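To: Utberg discussion list on household automation
Date: 6 August 2023
Subject: Re: Fastenings and soft goods

On January's list a member wrote:

> Kaczorowski claims machines are ready for the school bag. Has any
> member seen one manage a zipper?

The Hestura working group offers the following in reply. 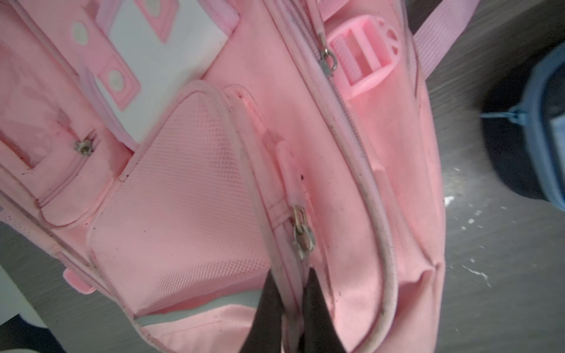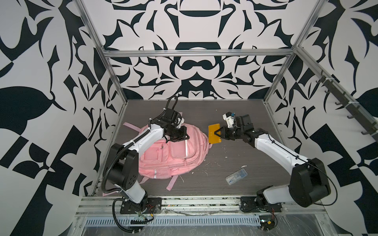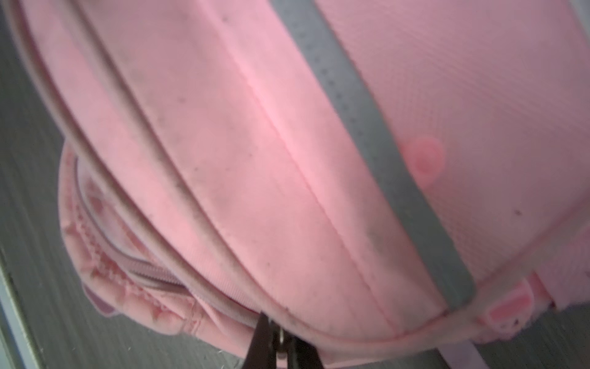
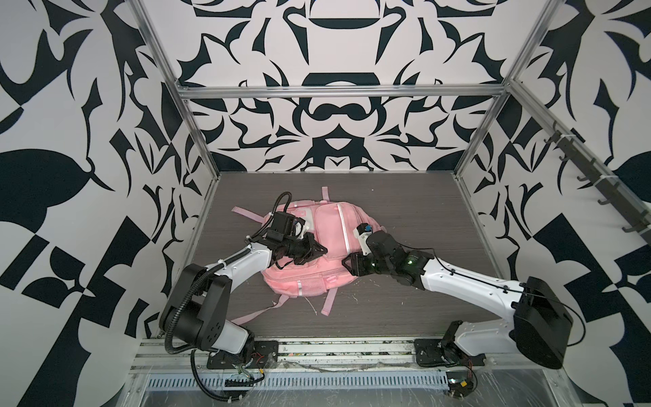

Pink backpack, two-arm cell; first and third views at the zippers.

Our position remains cautious. Taking hold of a pull is one matter – opening a full bag while the fabric shifts is another. Of 26 household chores on the Pranen list, we consider 2 ready for unattended use. Bags are not among them.

Comments should be sent to the list.

Hestura Working Group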